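13 Apr 2025

Towel week, finally

Quick one before I crash. Club has moved on from blocks and cups and we're into cloth now. Everybody said cloth would be horrible and everybody was right. Project is still called Lendum (yes we voted, no I didn't vote for it) and the job for April is: pick up a towel off a bed, get it spread out, fold it. That's the whole task. My nan does it while watching telly.

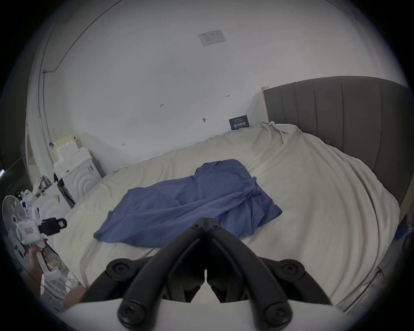
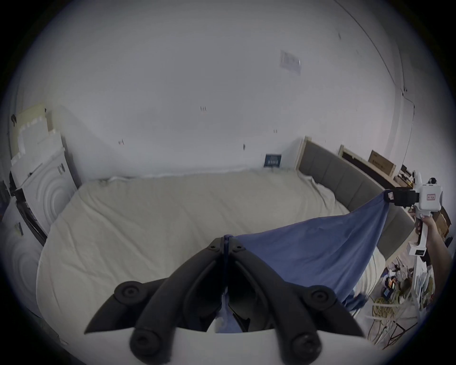 Blue towel, big bed, hand-held grippers. In the second one there's a gripper on each side of the cloth.

So the way we do it for now is all by hand. You hold the gripper, you do the job with it like it was your own fingers, and the recording goes in the pile. Karaki is the bit of software that sorts the pile. It's a student thing, half of it written by people who've since graduated, and the colour of the progress bar is the only part with comments in the code. Works though. Mostly.

Stuff I've learnt so far, no order:

Towels have no front. Obvious I know. But if it starts scrunched up you've got to find a corner first and the corners hide. My first go I grabbed what I was sure was a corner and it was the middle of an edge. Whole thing came up like a wet sock. Not wet. You know what I mean.

Pinching from the top is rubbish on thin stuff, fine on a towel. You want a proper bunch in the jaws. If you only get a nibble it slides straight out the second there's any tension.

Two people is harder than one person with two hands. You'd think it'd be easier. You both pull and then you both stop pulling to be polite and it sags, then you both pull again. We started calling it out -- "hold, hold, lift, over" -- and that helped heaps. Felt silly. Still felt silly at the end of the night.

Slow down. I'm a fast folder in real life and my recordings were useless, jaws shutting before I'd even lined up. Had to redo a bunch.

Numbers for those who like them: we're at 553 good runs, and 113 chucked out. Most of the chucked ones are drops, a few are people forgetting to hit stop and then wandering off to the kitchen with the thing still going (me, that was me). Five of us on the roster, which isn't enough, so if you're reading this and you're enrolled and you have thumbs, come along. No experiance needed. Truly none, I joined knowing how to change a bike tyre and that was it.

The comp is the reason for the rush. Dranditz Cup, student division, soft objects round. They give you a cloth you haven't seen and a flat surface and a time limit and your arm has to sort it out. Two attempts. We went last year in the rigid round and came second last, beaten by a team whose arm was held up with a camera tripod. Good on them. This year I'd like to get past the first round, thats all, not greedy.

What I'm worried about: everything we've got is basically the one towel. Same size, same colour. If they hand us a tea towel with stripes we might be cooked. I've asked for pillowcases and a couple of different tea towels for the next batch and I was told "bring your own then" so I will. Fair enough.

Also not sure about the folding part. Pick up is getting good, spreading is okay, then the fold in half goes crooked and the next fold makes it worse. There's an argument going about whether to smooth it flat after each fold or only at the end. I'm on team every fold. Slower but neater. The other side reckons the time limit will kill us. Will report back once we've tried both.

Training run goes on the Hirnby machine tonight -- it's an old tower under a desk and it sounds like a leaf blower -- so fingers crossed it's done by morning. If the power trips again I'm going to lie down on the floor for a while.

Right. Bed. Have to find pillowcases tomorrow, and wash up, and there's a lab report I haven't started.

5 comments
2 shares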